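4.3 Checking the Wrist View Before First Motion

Do this section in the simulator before powering the Pretley arm on the bench. The kitchen model must already be loaded (section 4.1).

1. Start the viewer and select the wrist view.
2. Jog the arm to the rack pose. Both fingertips should show along the bottom of the view, with the wire rack behind them.
3. If only one fingertip shows, the mount offset is wrong. Return to 3.6. 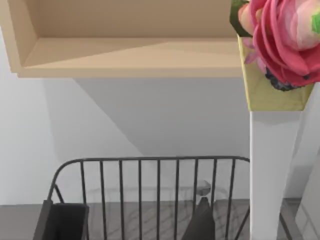

Drasodbridge, March

Revised by Hubert Ortner for the Atomik controller. Offsets from the earlier board do not carry over.

4. Set the approach speed to 10 mm/s for all moves inside the rack outline.
5. Close the gripper in steps. The default closing limit is 200; do not raise it for clear objects.

NOTE: Clear objects render faintly against the floor. Use the object list, not the view, to confirm the target.

6. Back out along the approach line and jog to the microwave pose.
7. Select the lower knob as target. The upper knob has the same shape, so check the target ID, which should read 214.

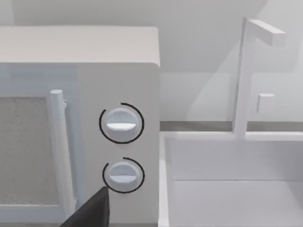 8. Hold position for 700 ms, then read the joint values. Write them on the card kept with the controller.
9. Lower the wrist until the fingertip is clear of the door handle before any sideways move.

CAUTION: The Ahmadpour wrist bracket sits lower than the printed one. With that bracket fitted, repeat steps 6 to 9 before continuing.

Report pose errors to Manouchehr Salehi with the log attached. Continue with 4.4, Homing on the Bench.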